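Setting the Table at Clavside: Frequently Asked Questions

Does each place really need a placemat?
Yes. The long table is bare wood, and it remembers everything. The woven striped mats live in the second drawer down, under the takeout menus we keep meaning to throw away. Lay them straight or at a slant, as your temperament allows.

Why do the spoons have writing on them?
Some flatware has lettering stamped along the handle, usually too small to read without glasses and good light. Guests have offered several translations. We have adopted none of them. The lettering has no bearing on soup. 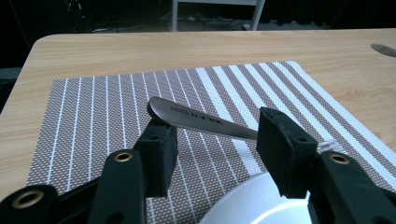
Spoons go to the right of the plate, bowl facing up. If you were raised in a household that put them across the top, you may do so for dessert and feel quietly superior until coffee.

Can I mix the Katness forks with the Kivi ones?
You can, and you will, as both sets have been in the same tray for years. There were 32 forks at the last reckoning. The two sets differ by the width of a fingernail, and anyone who spots this at dinner should be given the dishes to do.

What goes down first?
Mat, plate, flatware, glass. People who put the glass down first spend the next minute steering a plate around it. Check that no fork has slid under the plate, where it will make everything wobble and leave one guest eating salad with a spoon.
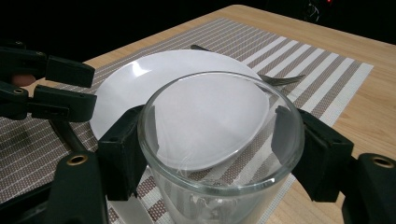

Posted by the Clavside house desk
Filed under: Kitchen and Dining
Last updated in February

Which glasses are for everyday use?
The wide, straight-sided tumblers. The stemmed ones are in the Karton box on the top shelf and come down for weddings and the occasional apology.

The glasses look cloudy. Are they dirty?
Possibly. Hold one up to the window. If the haze wipes off, it was dirt. If it stays, it is probably our water, which leaves its mark on everything. Soak the glass in white vinegar for around 30 minutes, rinse, and dry it with a cotton towel – the terry ones shed.

Do I have to clear the table before 9 p.m.?
Please do. Plates go to the left of the sink, glasses to the right. Mats get shaken outdoors, off the back step, and laid flat to go back in the drawer. Rolled mats stay rolled, and the next person's plate will rock like a small boat.

I broke something. Whom do I tell?
Write it on the pad by the fridge. White plates are easily replaced. If it was a stemmed glass, write it smaller.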